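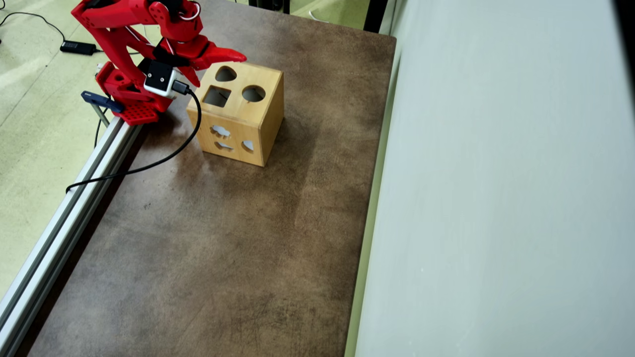

3.2 Materials

The selection of sorting toys for the Hawthorne sessions was guided by the number and placement of openings, which earlier work on early shape matching has seldom reported in full. Many studies describe the toy only as a "shape sorter" and give no account of which faces carry holes. This omission makes results hard to compare, as a child who must turn a box to find the correct opening is solving a different problem from a child who sees every opening at once. The wooden cube in Figure 2 has openings on its top face and on the side facing the viewer. The top face includes a square hole and a round hole, outlines that most children in the younger group could already name. The side face carries less regular outlines, and these were treated as a separate level of difficulty in the analysis.

Figure 2. Wooden shape-sorter box with openings on the top and side faces.

Print this article | E-mail this article

Two box types were used across the sites. The first was the cube described above. The second, supplied by Plandis, was a flat-lidded box of similar size with openings in the lid only. Children at the Skeltbridge site used the cube first and the lidded box second, and the order was reversed at the Vustport site. No child was shown how to turn the box before the session began.

3.3 Procedure and Coding

Each child was seated at a low table with the box placed within easy reach and the loose pieces in a shallow tray. The adult offered a single opening prompt ("Can you put these away?") and gave no further direction unless the child asked for help. A session ended when all pieces had been placed or when the child left the table.

An attempt was recorded each time a piece touched a face of the box. Attempts were coded for the piece, the opening approached, the face on which that opening was located, and any rotation of the piece or the box before release. Brief contact while a child was moving the box aside was left out. In all, 2,996 attempts by 362 children were retained for analysis. Coding was carried out by A. Goh and G. Vachon, who worked separately and then met to settle disagreements. Where no agreement could be reached, the attempt was coded as unclear and was not used in the comparison of faces.

Irregular openings presented a particular difficulty in coding. A curved outline may be described by one reader as a cloud and by another as a flower, and the children's own names for such openings varied even more widely. The coding sheet therefore identified each opening by face and position, and names given by children were entered in a separate column without correction.

Home | Current Issue | Archive | For Authors | Contact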